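Cuaderno de taller, entrada del 2020-04-05

Sigo con la lista de compras del segundo trimestre. Lo que queda por decidir es si pedimos una celda Hera más o si estiramos la que hay con repuestos y algo de utillaje. Hasta que no lo tenga claro no mando nada a Ulholm, que la otra vez nos cobró dos portes por partir el pedido.

Punto de partida: dos brazos sobre un mismo perfil de aluminio, cada uno con su placa de montaje negra y su controladora colgada debajo. Las tareas que pesan en el plan son las de bandeja y vaso, con las dos pinzas trabajando cerca del centro.
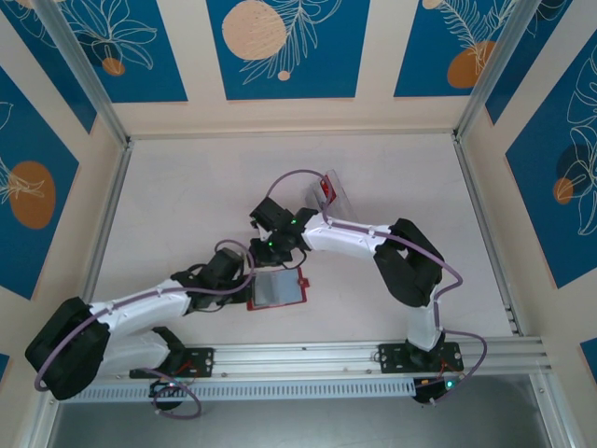
Taller de Manipulación, grupo Ernano

Partidas que doy por seguras:

Cables. Los morados hacen un lazo largo que baja más allá de la placa. Pido dos juegos completos y una bolsa de clips blancos para los antebrazos. Borkowska los tiene en stock, Ulholm no contesta sobre plazos. El juego sale a 259 euros con portes.

Servos. En la hoja de gastos tenía uno de repuesto por brazo. Lo subo a dos por brazo, pero solo del modelo de la muñeca. Los de hombro se quedan como están. Total de servos: 943 euros, IVA incluido. Es la línea más cara y la que más me van a discutir.

Controladoras. Una de reserva, sin montar. Hay que comprobar antes la revisión de la placa, porque la última que llegó traía el conector girado y acabamos haciendo un adaptador.

Consumibles. Bandejas, vasos de plástico transparente y piezas pequeñas. Reservo alrededor de 500 euros para todo el trimestre. Si sobra, va a perfil y tornillería.

Dudas:

Perfil. Para una segunda celda haría falta otro tramo igual, con la tira perforada delante. Cortado a medida tarda 9 días laborables según la web del proveedor. De sobra si lo pedimos en abril, justo si lo dejamos para después. Los postes de las esquinas podemos sacarlos del sobrante, falta medirlo.

Paneles. Los azules con hojas y círculos naranjas no son imprescindibles para una celda nueva, pero si queremos comparar resultados entre las dos convendría que el fondo fuese el mismo. Pedir precio de impresión aparte y no cargarlo a la partida de robots.

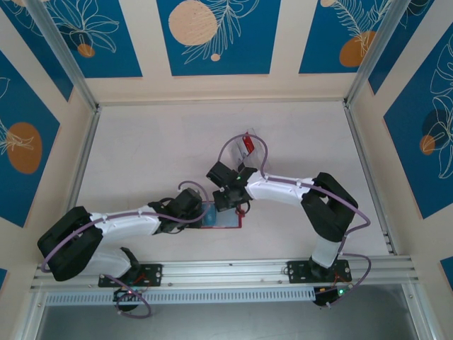 Pinzas. Mi propuesta es no cambiar de modelo este año. Cambiarlas obliga a rehacer la calibración y los soportes, y eso no lo he presupuestado. Prefiero comprar dedos de recambio y dejar la pinza nueva para cuando se renueve el convenio.

Segunda celda completa: la dejo fuera de la petición de abril. La anoto como opción, con la oferta de Hera adjunta, y que se decida en la reunión de seguimiento. Si sale adelante hay que sumar mesa, toma de corriente y un ordenador, que en la oferta no vienen.

Pendiente:
- Pedir a Borkowska factura proforma de cables y clips.
- Revisión de la controladora, mirar serigrafía.
- Medir el perfil sobrante del almacén.
- Pasar los importes de servos a la hoja común.
- Preguntar a Ulholm si mantiene el descuento del año pasado.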